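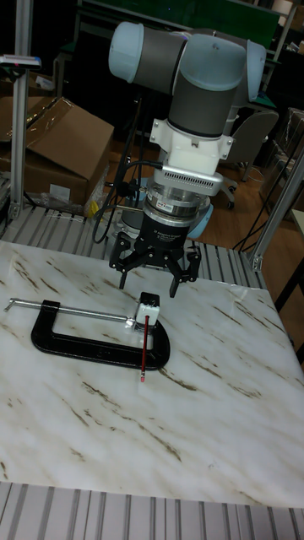 4.3 Loss of Grip on Clamped Objects

Of the 378 trials run on the Tova cell, 297 ended with the object held through the full lift. Most of the remaining trials were slips, and a smaller group of 13 ended in a protective stop. All 13 involved the C-clamp. In these cases the planner chose a grasp point on the screw rod instead of the curved body, and the fingers closed on a part that could turn under load. The wrist torque limit was then exceeded and the arm halted with the object still in the gripper (Figure 3 shows the clamp on the table, below the open gripper).

The stop itself worked as designed. Recovery did not – the release command was blocked until the fault was cleared by hand, and operators had to reach into the cell to support the clamp. Murakami and Daly had reported the same lockout in November, on an earlier version of the controller. Until it is fixed, grasp points on threaded parts are excluded from planning.

Figure 3. Three-finger gripper above the C-clamp.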